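Workshop notebook, bench side
20/07/2024
Entry by Océane Hawthorne. Notes in square brackets added by Tanvir Wanigasekara after reading.

Carrying on with the small box with the separate lid. The Cusitz tray and the Pelari sleeves are both parked until the card arrives, so today went on the box and on the state of the white table, which is overdue.

Background for anyone picking this up cold. We want one small rigid box that can be opened and shut many times without the corners going, for the Kos sample sets. The proper ones haven't been ordered yet. In the meantime we are using an old black one from the Andura shelf as a stand-in, to settle how the lid should sit and what sort of lining we ask for. It is scuffed already and it doesn't matter what happens to it, within reason. Please don't throw it away all the same. Twice now I have found it in the scrap card bin.

Started by clearing the table and wiping it down. The thin brownish line across the top is still there. I had been calling it a stain. Tanvir thinks it is a crack in the surface with dirt in it. I went over it with a damp cloth and then with the mild cleaner and it looked the same after both. I ran a fingernail along it and couldn't decide. Left it alone. If it is a crack I don't want water getting in, so no more wet cleaning on that side until one of us has looked at it properly under the good lamp.

[I still say crack. Have a look from low down with the lamp at the far edge. TW]

Then the box. Opened it with the base kept on the table, long side running left to right, and worked through the lid fit from there.

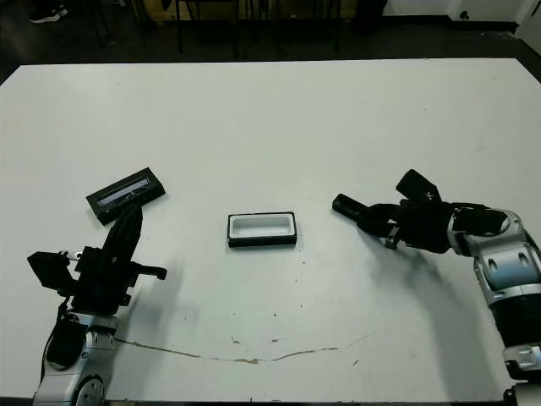
Stand-in box, lid off. Black outer walls, white inside.

The white interior is worth keeping in the spec. I had written "black throughout" in the first draft of the order because it looked smarter on paper, but with a white inside you can see straight away if the box is empty or if a bit of grit has got in. Against the white table you lose nothing, the black walls give you the outline. Changed in the draft: outside black, inside white.

The underside of the lid is a different matter. There is a light panel let into it with a shiny, mottled surface and it catches every lamp in the room. Fine for a box that gets opened once at home. For ours, people will be opening and closing under bench lights all day, and I found myself tilting the lid away from me without thinking. Have asked for a matt lining on the lid in the draft. If the supplier can't do matt on one side only then matt on both.

Lid fit, by hand, first at the bench and then with the base held down lightly with one finger:

Lid lowered flat and square. Goes on without trouble. No complaint.

Lid lowered at a slant, one long side first. Goes on, but the second side wants a little push. I would call this acceptable. It is how most people shut a box if they aren't looking.

Lid lowered corner first. Bad. It rides up on the short wall and if you press it you are pressing on the corner, and I suspect that is how the corners got into the state they are in. The new ones need either a slightly looser lid or a small chamfer on the wall. Prefer the chamfer. A looser lid will drop off when somebody picks the box up by the top, and somebody will.

Did 30 closures in total, mixed between the three ways, and wrote down only the ones that stuck. 2 stuck, both of them corner first. I know that isn't many and it isn't a fair test of anything except my patience on a Saturday, but it agrees with what we both felt last time.

[Did you turn the lid end for end between goes? Mine only stuck one way round. TW]

No, I didn't. Good point. Will mark one end with a pencil dot and repeat.

Outside of the box next. The long side has faint printing on it and I spent longer than I should have trying to read it for the shelf list. Gave up. In the list it is now "black box, printed side, label window on top", which is enough to find it by. The corners have worn through to white in places. I would like to know if the new ones are coloured all the way through or only on the face, as it makes the difference between a box that looks tired after a month and one that doesn't. Added as a question for the supplier. 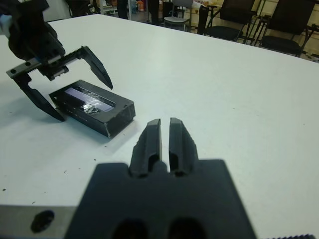 The tape on the label window has to be sorted out too. At present there is a patch of clear tape over part of the window, crinkled, and it shines enough that from some seats you can't tell whether there is a label under it or not. I tried smoothing it down with the bone folder and made no difference worth having. Tried lifting one end with a blade, very gently, and it began to bring the surface with it, so I stopped and pressed it back. It stays as it is on this box. On the new ones, no tape over the window at all. Label goes on dry and flat, and if it needs protecting we use the matt film from the second drawer, cut to the size of the window and not bigger.

Tried a few label stocks next to it on spare card. The uncoated cream took pencil and the fine pen well. The smooth white smudged when I rubbed it with a thumb straight after writing. The grey was hard to read at arm's length. Cream it is, unless Tanvir objects.

[No objection. We are nearly out of cream though. TW]

Label width on the draft is now 61 mm. That was measured off my own drawing and has nothing to do with the old box, so don't go checking one against the other and then telling me it is wrong.

Where things are now:

Box is back on the Andura shelf, lid on, printed side facing out.
Offcuts of cream stock in the flat folder with the Pelari sleeves.
Blade is in the tin. Please put it back in the tin.
Draft order is in the tray, pencil changes on the second sheet, not yet typed.

Still to do:

Repeat the closures with one end of the lid marked, same way round first and then turned.
Look at the line on the table under the good lamp. Decide crack or stain and write it here.
Ask the supplier about the chamfer, the matt lid lining and whether the colour goes all the way through.
Order cream stock.
Type up the draft. Kos would like it before the end of the first week of August, and I would like a day in hand for Tanvir to read it through.

[Can read it Tuesday if it is typed by then. Also, the drawer with the matt film sticks, lift it as you pull. TW]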